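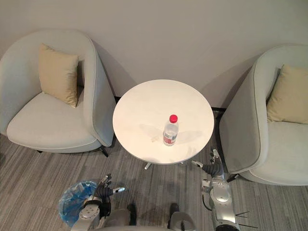
Participants wanted for robot open day, Torotcombe

Zastside is looking for adults to take part in the open day at our Torotcombe site on August 29, 2026. You do not need any background in robotics or computers. We want people who have cleaned up a living room, a break room or a waiting area at some point in their lives, and who are willing to tell us what they think of the way a robot does it.

What the day is about

The robot we are showing has two arms, with a jointed, multi-fingered hand on each. The work is light tidying in a small seating area: two light gray armchairs with a beige throw pillow on each, a round white side table between them, and the kind of thing people leave behind, such as a plastic water bottle with a red screw cap. The robot carries a blue plastic bag with its left arm and has the right hand free to reach for what is on the table.

Visitors to the open day can walk up and watch for as long as they like. Participants do more than that. You will be booked for a session and will be asked to set out items for the robot, watch it work, and answer questions afterward.

What you will do

Each session lasts two hours, including a break. When you arrive you will check in at the front desk, read and sign a consent form, and get a short safety talk. You will then go to the demonstration area with one of our staff.

In the first part you watch one full run without stepping in. In the second part you choose items from a tray and put them on the table wherever you want. You can make it easy or hard. A member of staff starts the robot and stays at the stop button the whole time. Please do not hand anything to the robot directly or step over the floor line while it is moving.

The last part is a written form and a talk with an interviewer. We will ask where you thought the robot was slow, whether you could tell what it was going to do next, and whether you would be comfortable sitting in the room while it worked. We would like blunt answers. The notes go to the team that plans the motions of the arms, and they have asked for complaints in particular.

Runs do not always finish. If the robot stops partway through, staff will reset it and you will carry on with the next one. You are paid the same either way.

Who can apply

You must be 18 or older and able to follow spoken and written instructions in English. You should be able to stand or sit for 15 minutes at a time; chairs are provided for all viewing. The building is step-free, and wheelchair users are welcome. Tell us on the form if you need a sign language interpreter so we can book one.

We are especially interested in hearing from hotel, office and hospital cleaning staff, home care workers, and people who have trouble bending or gripping. Employees of Zastside and Hegde, and members of their households, cannot take part as paid participants but are welcome as visitors.

If you took part in the April trial at Candgate you may apply again. Please say so on the form – it affects which group we put you in.

Payment

Participants receive $75 for a completed session, paid by bank transfer or check. Parking in the site lot is free. We cannot pay for overnight stays. Coffee, water and sandwiches will be available during the break.

Recording and privacy

Sessions are recorded on video, and the robot's own cameras record while it is running. Recordings are used for study and for fixing faults. They will not appear in advertising unless you sign a separate release, and you can refuse that release and still be paid. Hegde, who run the interviews for us, will see your answers but not your bank details.

How to apply

Fill in the participant form on the Zastside open day page and enter reference 2115. The form asks for your name, a phone number, the kind of work you do or used to do, and whether you prefer a morning or afternoon session. Résumés are not needed. Written answers on the form can be up to 500 words, but a few lines are fine.

We will reply to everyone by email. If you are offered a place and find you cannot come, please let us know so that we can call someone on the waiting list.

People who only want to visit do not need to apply. The doors are open from 10 a.m. to 4 p.m. and entry is free. Children are welcome with an adult but cannot take part in the sessions.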